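Getting the key drawer under control

I finally tackled the key drawer last October, and I'm so glad I did! We had bike locks, the shed, the mailbox, my sister's place, two padlocks I couldn't match to anything... all of it in one tangled lump. I dumped the lot on the kitchen table and ended up with 19 keys, and I only knew what 10 of them opened.

First job was trying every mystery key in every lock in the house. It took most of an evening (snacks help). Anything that didn't fit went in an envelope with the year on it, and if I haven't needed it by next fall, out it goes.

Next, tags. I used to write on masking tape, but it gets gummy and the ink rubs off. Plastic tags and a fine permanent marker hold up much better. I write something only we would understand, never the address!

Split rings are murder on fingernails, so I slide a staple remover between the coils to open them up. A butter knife works too, but go easy. Feed the key in, turn it all the way around until it drops into the loop, and give it a tug before you trust it.

My other favorite trick is keeping one small ring for each door or lock, then hanging those on something bigger. You can move a whole set in seconds and you never have to thread ten keys past each other. A round metal plate with little holes punched along the edge is great for this, with the rings hooked through the holes and a red-orange tag next to it that's easy to spot in a dark drawer. I keep my spare rings in an old mint tin right beside it.

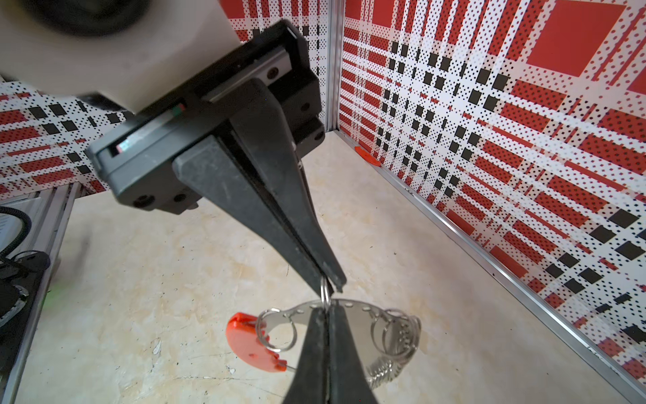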